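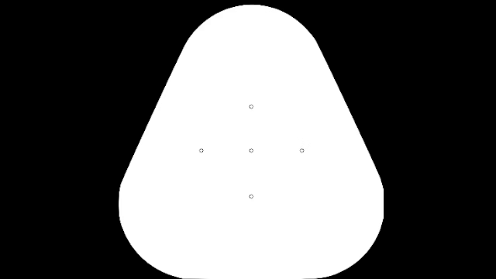
The Long Wait for Eight Seconds

By Sevim Ağca
July

At 5:40 in the morning the loudest thing at the Keskin fairgrounds is a bull named Accountant, who is scratching his hindquarters on a gate and taking his time over it. Kadir Kozan leans on the other side of the same gate, drinking gas station coffee. In thirteen hours he will try to sit on this animal for eight seconds. For now they ignore each other, like two men who have been told they'll be sharing an office.

Kozan is 31, old for a bull rider and young for someone with his knees. He has driven 600 miles overnight to get here, in a pickup whose passenger window goes down and doesn't come back up. The entry fee is $86. If he stays on, and if the judges like what they see, and if the other riders have a worse night than he does, he may clear his gas money.

"My mother asks what the plan is," he says. "I tell her this is the plan. Then she goes quiet for a bit and asks if I'm eating."

The Keskin rodeo is a small one. It has a single grandstand, a concession trailer that runs out of buns before it runs out of anything else, and an announcer, Doğukan Kocabaş, who has worked the microphone for so long that he refers to riders by their fathers' names and corrects himself a sentence later. The sponsor banners along the rail read Fasska, which sells fencing, and Skivico, which used to sell tractors and whose banner has outlived it.

Kocabaş loves all of it without reservation. He keeps a spiral notebook of every ride he has called, 3,478 of them by his tally, with a one-line comment beside each. Most of the comments are "off early." One, from a few summers back, says "off early, landed on hat, hat fine."

I ask him what makes a good bull rider and he gives it real thought.

"Bad memory," he says.

By afternoon the heat has flattened everybody. The barrel racers have taken the only decent shade, under the judges' stand, and are defending it. Sevim Akyol, who won here last year by a margin so thin the timekeeper apologized to the loser, is braiding her mare's tail and eating a peach. She thinks bull riders are idiots and is engaged to one.

"He got a cracked rib in spring and told me it was a cough," she says. "For nine days."

There is a lot of this before the riding starts. People tape their wrists, untape them, tape them again. Somebody's dog gets loose and has to be talked out from under a horse trailer. Kozan sleeps sitting up on an overturned bucket, which I would have bet money against.

Then the lights come on, the anthem is sung slightly too high by a girl from the county choir, and things move fast. The first four riders come off inside of three seconds. The fifth makes the whistle and is so surprised he forgets to let go.

Kozan draws the ninth slot. Accountant leaves the chute in a hard left spin, thinks better of it, and goes right. Kozan goes right with him, mostly. At 6.1 seconds he is in the air, and at 6.9 he is on his back looking at the lights, while the bull trots to the exit gate by himself and waits for somebody to open it.

Up in the booth, Kocabaş writes his two words in the notebook.

I find Kozan later at the concession trailer, with dirt in one ear, eating a sausage wrapped in a napkin. There's another rodeo tomorrow night in Pokia, five hours east. He wants to know if I've ever been, and whether I'd mind splitting the gas.

We use cookies to remember your preferences and measure traffic. By continuing to read, you agree to our cookie policy. Accept | Manage settings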